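Teaching by Demonstration

Teaching by demonstration is a way of getting a robot to do a job by doing the job yourself while the robot's movements are recorded. I wrote the first version of this entry for the Millness hobby wiki on October 3, 2024, and I've kept fiddling with it ever since (sorry to anyone who follows the edit history!). You'll also see it called learning from demonstration or imitation learning, and people use the names pretty loosely.

How it works

You move the robot through the task, and the computer saves the joint positions many times a second, usually along with video from one or more cameras. Do that again and again with the objects in slightly different spots and you end up with a pile of recordings. A program then learns from the pile which motion goes with which view. Each full run through the task is called an episode, and I'd tell any beginner to plan on at least 40 before expecting much, though that's my own habit and other people will give you other numbers.

Guiding by hand

The oldest method is to grab the arm and push it where you want it to go. The proper name is kinesthetic teaching. The motors have to be soft enough to let you move them, and the software has to hold the arm up against gravity or it'll sag on you. I love this for simple stuff like wiping or stacking, because you can feel right away when the arm runs out of reach. The trouble is that your own hands and sleeves end up in the video, and with two arms you run out of hands in a hurry.

Remote control

The other big method is teleoperation, where you stand off to the side and steer. Some setups use a game controller or a VR headset. Mine uses a leader and follower pair: you move a small leader arm and a follower arm copies it, joint for joint. For a two-arm job you need 2 leaders, one per hand, and it feels like patting your head and rubbing your stomach for the first week or so. I learned on a kit called the Remari and I still think it's the friendliest one to start with, even if the manual is awful.

What you lose is touch. Unless the leader pushes back, you can't feel how hard the gripper is squeezing, so you learn to watch the fingers instead. Lag matters too. Even a short delay makes people overshoot and then creep, and the robot will happily learn the creeping along with everything else.

What makes a good recording

Smooth and steady beats fast. I used to keep my shaky runs in the set and the arm picked up every wobble, so now I throw out anything I wouldn't want copied. A few runs with a fumble and a clean recovery are worth keeping, though, and the Escobar notes (linked from our main page) have 7 of them with comments. Keep the lighting the same from one session to the next, and write down whatever you move!

See also: Leader arm; Gripper; Jostelport recording format

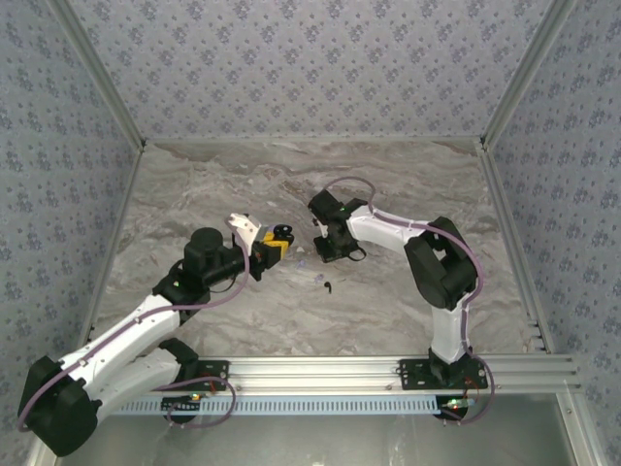 Two rail-mounted arms with their grippers facing each other over a marble-textured tabletop.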